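Lestport Clothing Exchange - minutes of the May meeting

Meeting opened at 7:10 p.m., ten minutes being the usual allowance for finding the light switch. Gitau Nzioka in the chair. Apologies from Muli, who was at a recital, and from the Sullitz branch, who had the wrong month.

Minutes of the last meeting were approved after the word "shirts" was restored to its full spelling in item 4.

Money. The balance stands at $1,551. Hirkirov has put up the price of hangers again and it was agreed to go on complaining and go on buying them. A box of 200 was approved.

Rail space. The rail by the window is full and has begun to lean. It was agreed to fold all button-up shirts from now on and keep the rail for coats and dresses. The chair noted that this was also agreed last May, at which point everyone went home and hung up their shirts.

Folding. This took up most of the evening. Gitau proposed one method for everybody: button at the collar, face down, sleeves across the back, then up from the hem. A second party prefers to start face up and bring the sleeves over the front, on the grounds that you can see what you are doing. The second party had a blue and white pinstripe on the table, red button at the neck, one long sleeve already slanting across the body, and would not be hurried.
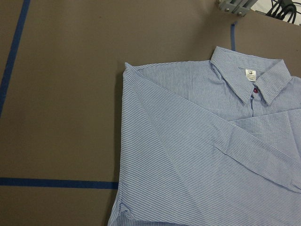 Muli had sent word that either way was fine so long as the size could be read without taking the shirt apart, as the Sullitz customers do exactly that and do not put it back together. There was general agreement, and some feeling about the Sullitz customers.

Put to a vote. Face down, 2. Face up, 2. The chair declined to use the casting vote on a matter of sleeves. Both methods will stand until the June meeting, provided the collar ends up on top and the pile faces the door.

Stripes. A suggestion that striped shirts be kept apart from plain ones was heard with patience. Not taken up.

Ironing. The board is still missing a foot. Gitau will bring the one from home, which has all its feet but squeaks. Linen is to be accepted only if the person accepting it is willing to iron it.

Any other business. The odd sock box was raised and, as is customary, put back under the table.

Next meeting in June, same room, 7 p.m. Gitau to bring the ironing board, Muli to bring size stickers. Meeting closed at 8:45 p.m. with the blue pinstripe down for the front shelf.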